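# Chapter 4: The Bedside

A guest room is judged from the pillow. Whatever can be reached without getting up belongs to the bedside, and this chapter deals with it as a unit of its own. The methods are those used in the training rooms at Betero.

Start with the top. Run the cloth round the rim before the middle. A round top with a groove holds dust along the whole curve, and a straight wipe misses it. 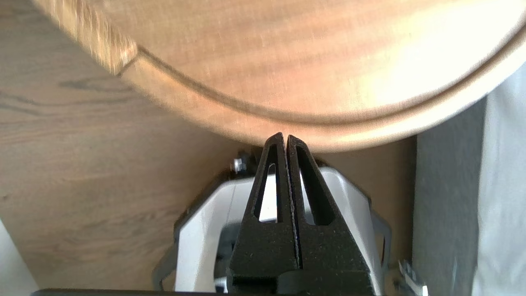

*Fig. 4.1 Wooden surface with rounded rim and carved groove.*

Next, the remote control. It is handled more than most things in a room and cleaned less. Work the cloth between the rows of keys, then along both sides of the case.
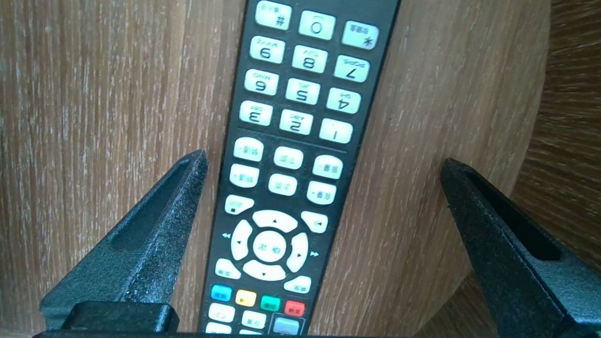

Thérèse Thibodeau teaches it the other way about – remote first, so that anything shaken out of the keys falls on a top still to be wiped. Either order is accepted in the practical test, provided the trainee keeps to it.

The telephone stays at the back of the nightstand, handset on its cradle. The remote goes in front, square to the bed and fully on the top. Open the drawer, look right to the back and shut it again. Allow 10 minutes for both sides of a double bed. 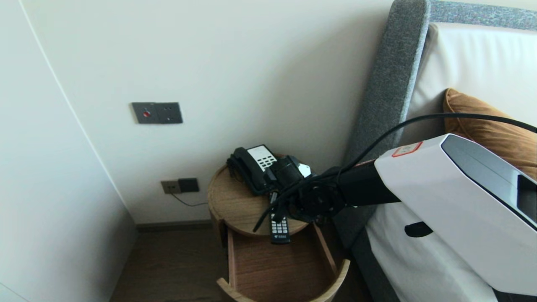 Dale Tremblay would leave the drawer until last, on the grounds that a trainee who opens it early tends to walk off with it open. Section 4.1 sets out both routines.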